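Movis opens its robot workshop to visitors in Clallano

Movis opened its development workshop in Clallano to outside visitors in November, the first time the company has shown its two-arm table stations outside a customer meeting. The open day ran from 10 a.m. to 4 p.m. and drew 200 people, most of them from local manufacturers, laundries and technical schools.

The program consisted of a short talk, a walk through the assembly area and a live demonstration of cloth handling. Groups were limited to 20 so that everyone could stand within sight of a table. Each group spent half an hour at the station before moving on to the assembly area, where wiring and calibration were explained by the people who do the work.

Jaqueline Beltrán, who heads the handling group at Movis, gave the talk. She described cloth as a harder problem than boxes or machined parts. A rigid part has one shape, and a controller can be told what that shape is. A cloth dropped on a table has a different outline each time, its edges may be hidden under folds, and it moves when touched. The gripper has to find a usable edge, close on a single layer and lift without dragging the rest of the fabric along.

"Most of the cycle is spent getting to a known state," Beltrán said. "Once two corners are held, the fold itself is a short program."

The software shown at the open day is called Linda. It takes images from a fixed camera, proposes a grasp point and assigns the point to whichever arm can reach it with the least wrist rotation. If the first grasp fails, the system retracts the arm, takes a new image and proposes another point. There is no fixed limit on attempts, although the operator can set one. For the open day it was set to five.

Visitors asked mainly about speed and upkeep. Movis gave the average time for one fold, from first image to release, as 42.5 seconds before the latest software revision, but Beltrán said she preferred to discuss failed grasps, which account for most of the variation. The company has logged 560 supervised runs since the summer and sorts the failures by cause. The largest group is double grasps, in which the fingers close on two layers. Slips come second. Collisions between the arms are rare, as the planner reserves a strip along the middle of the table and lets one arm into it at a time.

Maintenance questions came mostly from the laundry operators. Finger tips are treated as a wear part and are changed on a schedule. The arms are bolted to separate base plates, and an arm can be taken off and replaced without disturbing the other. After a replacement the camera calibration is repeated, a job that one trained person can do in the course of a morning. 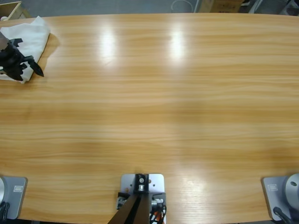
The station now in use is the second version. The first was set up on a shorter table, and the arms could not be extended fully without leaving the work area. Movis moved to the longer surface last year and rewrote the reach limits at the same time. Further changes to the lighting are planned, with diffusers to be fitted over the lamps and the camera exposure adjusted to match.

Part of the work is carried out with Hafstein, a supplier of textile handling equipment, which is providing worn and washed fabric for the tests. New fabric is stiffer and tends to hold a crease, so results obtained with it do not carry over well to laundry use. The joint test plan covers 425 pieces in several weights, from thin napkins to bath towels. Testing of the heavier pieces has not started.

Asked when a station might be installed at a customer site, Beltrán said a trial could be considered once the double-grasp rate had been brought down, and that no site had been chosen. Movis has not published a price.

A second open day is planned for the spring. It will be aimed at technical schools and will include a session in which students can edit the grasp settings themselves and run them on the table under supervision. Registration will be handled through the Clallano office, and group size will again be limited to 20.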